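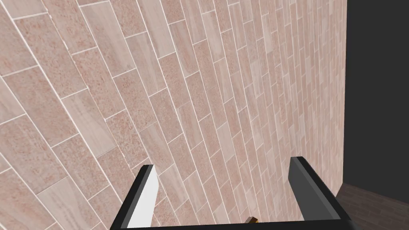

Hard Water and Hard Choices: Who Cleans the Shared Bathrooms?
Final report, Housing and Everyday Life

Declan Katene

Background

Brorstead and Rimlow are student residences on opposite sides of the same parking lot. They have the same plumbing and the same hard water, and they share a low opinion of each other. Brorstead pays a cleaning service. Rimlow has a chore chart. My project asked which arrangement the residents prefer, and I went in assuming I already knew.

Method

I interviewed 8 residents over 2 weeks in November, each for as long as they would tolerate me. I also read the Rimlow house log, a shared document of 2,316 words, most of them about hair in the drain. My original plan was a 3,000-word survey of cleaning habits across campus. My adviser, Dr. Iglesias, suggested I try finishing something smaller.

Findings

Brorstead residents liked having the service and disliked its schedule. The cleaners come at 7 a.m., an hour several of them described as the middle of the night. They also couldn't agree on what the service covered. Most thought grout was included. The contract says floors, sinks and "visible surfaces," and leaves it there.

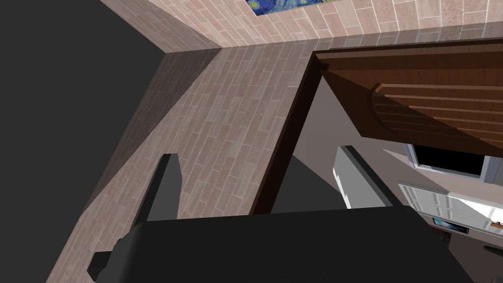 Figure 2. Rectangular tile in a staggered pattern, with light grout lines.

Rimlow was harder to read. People complained about the chart at length, then defended it when I asked whether they would pay to get rid of it. One resident had skipped her turn since September and still called the system fair. The only product anyone felt strongly about was Bora, a descaling spray kept under the sink and used mostly, as far as I could tell, as a topic of conversation.

Limitations

I live in Rimlow. I was also behind on my own chores during the interviews - a fact two participants brought up before I did. A later study should use an interviewer with a cleaner record and ask about cost earlier, before everyone gets hungry.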